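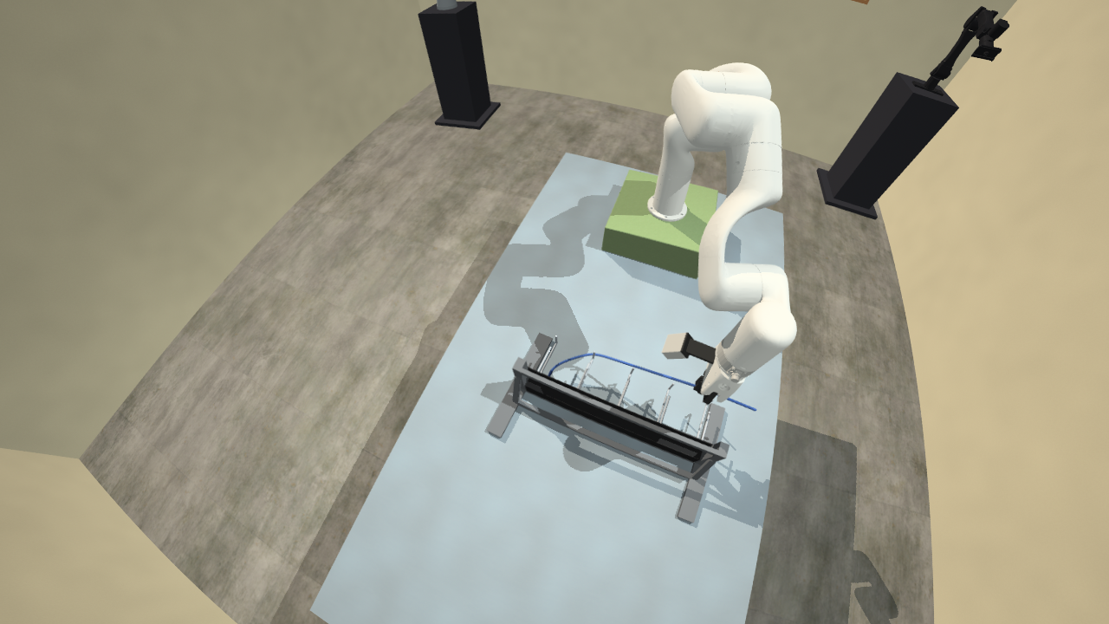 古时候的钟楼为什么要盖得那么高？

因为钟要挂在高处，声音才能越过屋顶和大树，传到很远的田里和路上，让大家都听得见。

这个问题是一位叫 Bảo Kim 的小读者写信来问的。他跟外婆去库拉德（Cullard）老城玩，爬钟楼爬得腿都软了，就在信里抱怨说，为什么不能把钟放在一楼呢？我看了信笑了半天，因为我自己小时候也这么想过。那好，我们就从这座钟楼说起，慢慢讲，讲到哪儿算哪儿，你可以先去倒一杯水。

先想想没有手表的日子

你现在想知道几点了，抬头看看墙上的钟，或者问问爸爸妈妈就行。可是好几百年前，普通人家里没有钟，更没有手表。种地的人在田里弯着腰干活，做面包的人天没亮就起来揉面，学徒们在作坊里敲敲打打，他们怎么知道什么时候该吃饭、什么时候该收工呢？

当然可以看太阳。太阳升到最高的地方，就是中午了。可是碰到阴天怎么办？下雾怎么办？晚上又怎么办？所以城里的人就凑钱铸一口大钟，挂起来，到了时候就敲。早上敲一遍，城门开了；傍晚敲一遍，城门要关了，还在外面的人听见了就赶紧往回跑。要是跑得慢，说不定就得在城墙外面过夜啦！

除了报时，钟还有好多别的事要做。哪里着火了，就急急忙忙地敲，一下接一下，中间几乎不停，大家一听就提着水桶跑出来。有人结婚，钟声就欢欢喜喜的；有人去世，钟就敲得很慢很慢。各个地方的敲法不太一样，本地人从小听到大，一听就懂，外地来的客人就只好问旁边的人了。

声音是怎么跑的

现在来讲讲声音。你把手轻轻放在脖子前面，然后说“啊——”，是不是觉得手指麻麻的？那就是振动。钟也是这样，被敲了以后，整口钟都在很快很快地抖，快到眼睛看不清楚。它一抖，就推动旁边的空气，空气再推动更远一点的空气，就像你往池塘里丢了一颗石子，水波一圈一圈地荡开去。等这些波纹荡到你的耳朵里，你就听见“当——”的一声。

可是声音在地面上走，会碰到很多东西。房子的墙会把它弹回去，树叶和干草会把它吸掉一些，马车轮子和菜市场里的吵闹声还会把它盖住。要是把钟放在一楼，隔壁的邻居会被吵得捂着耳朵，走远一点的人却可能什么都听不见，多不划算呀。

把钟挂到高高的塔上，就好多了。声音从屋顶上面飞过去，挡路的东西少，就能传得远。你可以做个小实验：请一个朋友蹲在厚厚的灌木丛后面跟你说话，再请他站到小土坡上，用一样大的声音说一遍，你听听哪一次更清楚。（土坡要矮一点的，旁边要有大人看着。）

窗户上的木板条

如果你去看钟楼，会发现很多钟楼顶层的窗户没有玻璃，装的是一排斜斜的板条，有点像百叶窗。我第一次看到的时候，还以为是窗户坏了没人修呢。这些板条是有用处的：它们往外往下斜，雨水打上来就顺着流走，不容易淋到里面的木架子；声音呢，又能从板条中间的缝里钻出去，还会被引向下面的街道。一块斜斜的板子就能管两件事，以前的工匠真是会动脑筋！

有的板条后面还会拦一层网，那是防鸽子的。鸽子特别喜欢住在钟楼里，又挡风又安静（敲钟的时候除外），住久了，地上就会铺满厚厚的一层……嗯，你猜得到是什么。

钟那么重，怎么弄上去呢

库拉德钟楼里最大的那口钟重3,000公斤，比一头河马还要重一些。以前没有起重机，也没有卡车，那要怎么把它弄到塔顶呢？

工匠们用的是绳子、滑轮，还有一种大木轮子。轮子大得可以让人走到里面去，人在里面一步一步往前走，就像小仓鼠跑轮子一样，轮子转起来，绳子就一圈一圈绕到轴上，把重东西慢慢往上拉。塔里每一层的地板中间都留着一个方方的洞，钟就从这些洞里一层一层升上去，等钟挂好了，再用木板把洞盖起来。下次你去爬钟楼，可以抬头找一找天花板上有没有一块四四方方的盖板，很多钟楼里现在还留着呢。

钟挂上去以后，也不能直接钉在石头墙上。大钟一摇起来，会把旁边的东西推来推去，石头墙被推久了，可能会裂开。所以塔里要搭一个很结实的木头架子，叫做钟架。钟挂在钟架上，摇晃的力气先让木头去接，木头比石头有一点弹性，能让一让，墙就安稳多了。你要是站在钟架旁边听，敲钟的时候木头会嘎吱嘎吱地响，第一次听到的人都会吓一跳。

大钟和小钟，声音不一样

你敲过水杯吗？大玻璃杯和小玻璃杯，声音是不一样的。钟也是这样。大的钟抖得慢一些，声音就低低的，像爷爷打呼噜；小的钟抖得快，声音就又高又亮，像一串小铃铛。钟壁的厚薄也有关系，所以铸钟的师傅要算得很仔细，厚了一点或者薄了一点，声音就会跑调。

很多大钟是用铜和锡熔在一起做成的，这种金属叫青铜。如果钟铸好以后音有点不准，师傅会在钟的里面磨掉薄薄的一层，再敲敲听听，不对就再磨一点。可是磨掉的铜是补不回去的，所以这活儿一定要慢慢来，着急的人可做不了。

库拉德的钟楼里一共挂着3口钟，本地人给它们都取了名字，最大的叫“老奶奶”，中间的叫“磨坊主”，最小的那口叫“麻雀”。平常报时的是“磨坊主”，过节的时候才三口一起敲。每年12月最冷的那几天，空气安静，街上人也少，住在河对岸的孩子躺在被窝里都能听见“老奶奶”的声音。

敲钟的人住在哪里

大多数敲钟人住在家里，到了时间才去上班。不过有些城市还有守塔人，夜里就待在塔上的小房间里，一边看着全城有没有哪里冒烟，一边按时敲钟。小房间里有炉子，有床，有一扇朝四面都看得见的窗户。听起来很好玩，可是你想想，吃的、喝的、烧火的木柴，全都要从下面搬上来。库拉德的钟楼有200级台阶，要是爬到上面才想起来忘了带盐，那可真是让人想哭。

聪明的守塔人就在墙边装一个小轱辘，从楼上放一只篮子下去，楼下的家里人把面包和汤罐放进篮子，他再拉上来。不过刮大风的时候，汤能剩下多少就不好说了。

后来有了机械钟，齿轮到了时间会自己拉动锤子去敲钟，守塔人的活儿就轻松一些了。再后来，家家户户都有了自己的钟表，钟楼上的钟敲得就没有那么多了。但是很多老城还是留着它们，到了整点照样响，住在附近的人要是哪天没听见，反而会觉得少了点什么。

去参观的时候要记住

爬钟楼的楼梯又窄又转，上去的时候一手扶着墙或者绳子，慢慢走，不要和弟弟妹妹比赛。碰到有人下来，就在宽一点的地方停一停，让人家先过。快到整点的时候，不要站在大钟旁边，钟声在塔里面比在街上响得多，会伤到耳朵。钟绳也不能随便拉哦，我知道你很想拉，我也很想拉，可是一拉全城的人都会听见，到时候想赖都赖不掉。

在家里可以试一试

找一把金属勺子，在勺柄上系一根长棉线，让勺子正好挂在线的中间。把线的两头分别绕在两只手的食指上，再用指尖轻轻堵住耳朵（线不要塞进耳朵里面去）。弯下腰，让勺子晃一晃，轻轻碰到桌子边。

“当——”

听到了吗？小小的一把勺子，声音像不像一口大钟？勺子的振动顺着棉线，一直传到你的手指和耳朵里。你再换一把大一点的勺子试试，听听声音是变高了还是变低了，然后把结果写下来寄给我们吧，Bảo Kim 已经试过汤勺了，他说下一个要试的是锅铲。

文：Oanh Bùi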